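Dravia hand-held gripper pair: a long-term review
Filed under: Robots, Setup and upkeep

The Dravia pair arrives in a box that could hold a decent toaster, with a 64-page manual devoted mostly to things you shouldn't do to it. You hold one gripper in each hand, do a chore, and the cubes on top let the software work out where your hands went. Later an arm in Vustport is supposed to copy you. How well the arm does is a matter for another review. I'm here about the setup, which I've now done often enough to have opinions.

First time through, give it an afternoon. Each marker cube goes on with six screws, and the screws are the kind that roll under shelving. Tighten them in a cross pattern and don't lean on the driver. I stripped one the first week and the Tomić spares kit, 300 dollars, won't sell you a single screw. It'll sell you a kit.

Calibration takes 40 minutes if the markers are clean and the rest of the day if they aren't. The printed squares pick up hand grease, and the software reports this as "pose uncertain," which I've come to take personally. A dry microfiber cloth fixes it. Skip the alcohol wipes — they lift the print at the corners, and then you're buying cubes.

The fingertips are the best part. They're curved, they grip thin things without drama, and they pop off for washing. Mine have handled mugs, trays and an unreasonable amount of laundry. They do go shiny with use, and a shiny fingertip drops cloth. Swap them before that, left and right together, or one hand gets noticeably dumber than the other.

Cables are the worst part. Dravia calls the arrangement "flexible," and it is, in the way of spaghetti. I bought Harnwood sleeves, labeled both ends of everything and tape the runs down before each session. Whoever does the wiring should sit on the floor and bring patience. Leave slack near the power strip too, or the first ambitious reach will unplug you.

Would I buy it again? Yes, grumbling. It holds calibration well between sessions, the grips don't tire the wrist, and parts come quickly once you've paid for more of them than you wanted.

Good: fingertips, weight, steady tracking
Bad: cabling, screws, the manual's tone
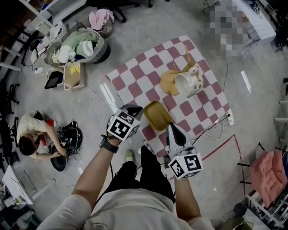 Page last changed: April
Added the note on alcohol wipes and replaced the old cable advice.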